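Moka pot coffee tastes bitter no matter what I try
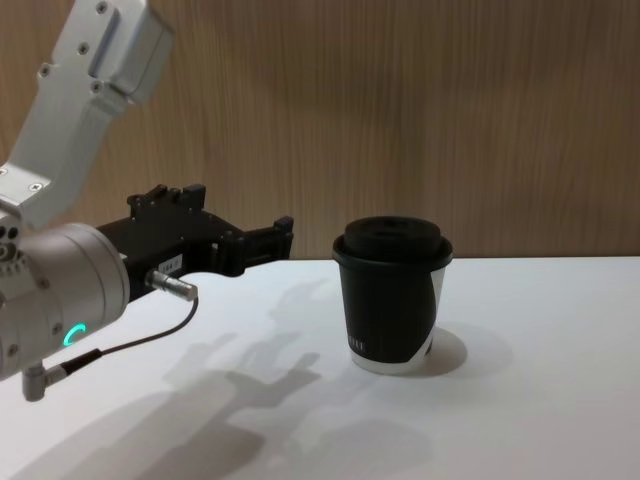
I got a moka pot in March after a trip to Skála, where I drank the best coffee of my life every single morning, and I'm dying to get that at home! Mine comes out harsh, almost burnt. I fill the bottom with cold tap water, pack the basket down hard with the same dark supermarket grind I use for drip, and put it on high until it stops making noise. Smaller burner? Different beans? I'd love to hear how you all do it.
Posted 18/05/2025 by bernville_beans
276 views

tinpotpete
Oh, you're so close! Moka pots are wonderful once you get the feel of them. The first thing I'd change is the packing. Fill the basket level, run a finger across the top and leave it alone. When you press the grounds down, the water has to fight its way through and you get exactly that harsh taste.
Then turn the heat way down. I use the smallest burner on low, with the lid up so I can watch (my favorite part of the morning, to be fair). It should come out in a slow, steady stream the color of honey. The second it turns pale and starts to sputter, take it off and run the base under the cold tap. If you're waiting for the noise to stop, you've gone much too long.
Try starting with hot water from the kettle too. Hold the base with a towel when you screw the top on, it gets HOT. And go for a medium roast, ground a little finer than drip but not powdery like espresso.

Nirkia
Just buy a french press.

gedstead_gran
Everything tinpotpete said, except I still start with cold water and have for years, and I love my coffee, so do try it both ways! What I'd add is to check the rubber ring. Mine went hard and cracked and steam was leaking out the side, and the coffee was awful until I changed it. Pull the filter plate out while you're in there, you may find old grounds stuck behind it. Rinse it all well and let it dry in pieces with the top off.
Also, don't fill the water past the little valve.

bernville_beans
Low heat and no packing, and WOW. Completely different cup! Still a tiny bit sharp at the end, so I'll pull it off sooner tomorrow. Ordering a new ring tonight.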